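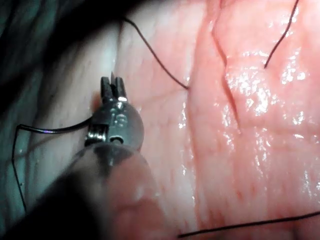
How many demonstrations does it take before a learning system can tie a stitch?

More than we have so far. We don't have a final number, and I've stopped giving one in meetings. The last training set held 1880 clips after cleanup, and the policy that came out of it could pass a needle between instruments on most tries and could not finish a knot.

I started in surgical robotics in 2010, when recording a session meant saving the video and throwing out everything else. At Cornasach we now save the joint positions, the jaw angles, the pedal presses and every camera, all on one clock. The clock took longer to get right than anything else. If the wrist camera lags the arm data by a couple of samples, the system learns to close the jaws late, and you don't find out until you run it.

A session goes like this. The operator sits down at the console at 8:30, does a few warm-up throws that we don't keep, and then works in short takes. One take is one piece of the job: pick up the needle, set the angle, drive it, pull through, hand over, tie, trim. We cut it up that way after Truvinar, our first attempt, where each file was a whole row of stitches. The files were long and the labels were a mess.
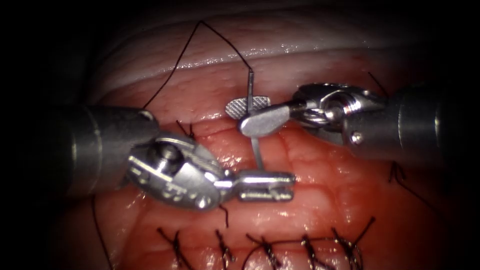
Handovers get the most takes. They look easy when a trained person does them, and that is part of the trouble with the data. A good operator does the same smooth motion every time, so the system never sees what to do when the needle sits at a bad angle or the thread is in the way. We now ask for 24 recovery takes per session. The operator starts from a poor grip on purpose and works back to a good one. Operators don't like doing these. They are slow, and they feel like practicing mistakes.

The failed takes stay in too, with a tag. I used to delete them. Then the group at Brurgate asked for our failures so they could train a checker that says whether a grasp is any good, and I had to tell them I'd thrown out most of a year's worth. Storage is cheap, so keep them.

Labeling is still done by hand. Two people mark the start and end of each step without seeing each other's marks, and if they disagree by too much the clip goes into a review pile on Monday. Most of the disagreements are over when a pull-through ends. We wrote a rule for it in January and rewrote it in March. The current rule goes by thread tension, which you have to judge by eye, so it will probably be rewritten again. 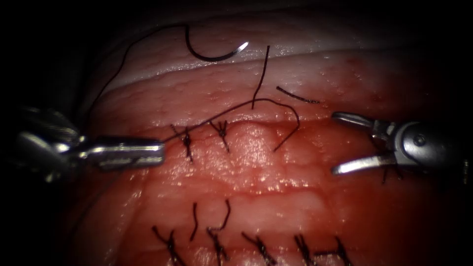 Thread is the hard part in general. The arms report where they are, but the suture doesn't report anything. It loops, it slides under an instrument, it lies across older knots that are the same color. We tried tracing it in every video and gave up after a week. Now we trace it only in selected stills, and Jaidee, our labeling tool, fills in the ones between. It does fine until two strands cross.

Next up is a second set of operators. Everything so far comes from people trained in the same place, and they all tie the same way. I'd like some left-handed takes as well. I'll post the file layout once it stops changing.

6 Comments
Share this post: 11 shares

Related posts
Why we moved everything to one clock
What Truvinar got wrong
Jaidee: notes on tracing thread
Sharing failed takes with Brurgate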